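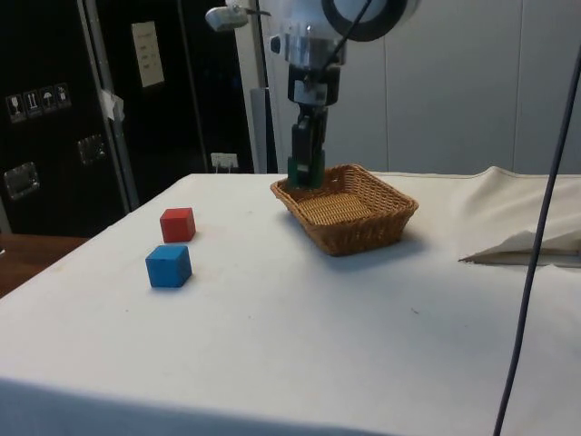 Baskets, blocks and a white cloth: sorting out the table

The table by the window collects whatever comes into the house. In June I cleared it down to the surface and started over with three things: a white cloth, one woven basket and the painted wooden cubes that had been turning up under the couch since winter. These are my notes on each, mostly so I can find the measurements again.

The basket

Rectangular, rounded corners, light brown wicker in a tight crisscross weave. The sides slope outward and the floor is flat. The slope costs some capacity compared with a straight-sided box of the same rim size, but it lets you see everything in the bottom without tipping it. For small items I will take that trade.

I had two other candidates. One was a lidded canvas bin from Jumstead, which held its shape badly once the cardboard insert got damp. The other was a wire tray. The wire tray is strong and easy to wash, and small parts fall through it. It now holds onions.

Weave density matters more than I expected. An open weave catches the corners of blocks, pencil tips and the ends of shoelaces. A tight weave doesn't, but it holds dust, and the dust sits exactly where strands cross. A dry paintbrush, 2 inches wide, gets most of it out. I do the floor first with the basket upside down, then the inside walls. Water is a last resort. If you do wash wicker, dry it in moving air and out of direct sun, or the rim will start to pull.

The cubes

Red and blue, matte finish, edges slightly rounded. Matte paint shows finger grease sooner than gloss does, but it also grips better when you stack. A barely damp cloth is enough. I tried a melamine sponge on an old yellow one and took the paint off a corner in a few strokes.

Colton Campbell, who passed most of the set along to us, kept his in a shoebox sorted by color. I tried sorting and gave it up within a week. The cubes go in one basket, mixed, and whoever wants the red ones can look for them. With sloping sides this takes a few seconds.

The cloth

Plain white, large enough to cover the top and drape over the front edge. White is a poor choice for a work table on paper. It picks up specks and smudges almost immediately, and mine has a light scattering of both that the last wash did not shift. What it does well is contrast. A dropped screw, a bead or a splinter of wicker is visible from across the room, and I stopped losing things on the wood grain.

Two problems remain. The first is the fold line along the front, left over from storage. Ironing reduces it and the next trip to the closet restores it. I have moved to rolling the cloth on a cardboard tube, which should help over time. The second is the right side, where the extra fabric bunches up toward the back corner and folds over on itself. The cloth is simply too big for the table. Shanti Bhardwaj suggested clips, and I bought a pack of spring clips from Bouchard, but the jaws open too little for this tabletop. The real fix is to trim the cloth and hem it. I have measured for the cut twice and got different numbers, so that is waiting.

Weight also comes into it. A light cloth moves when you slide a basket across it, and the loose side creeps a bit further each time. Lifting the basket instead of dragging it solves this if everyone in the house does it, so it doesn't solve it.

Placement

The basket lives right of center, with open cloth to the left. I am right-handed and lay things out on the left to sort them, then move them across. With the basket in the middle I kept working around it. With it hard against the back edge, it got pushed off. Right of center has lasted 17 days so far, a good run for that table.

Still to do: hem the cloth, find clips with a wider jaw, and decide whether a second basket is worth having for the pencils. The matching small size has been out of stock since I first looked. I'll check again on Thursday.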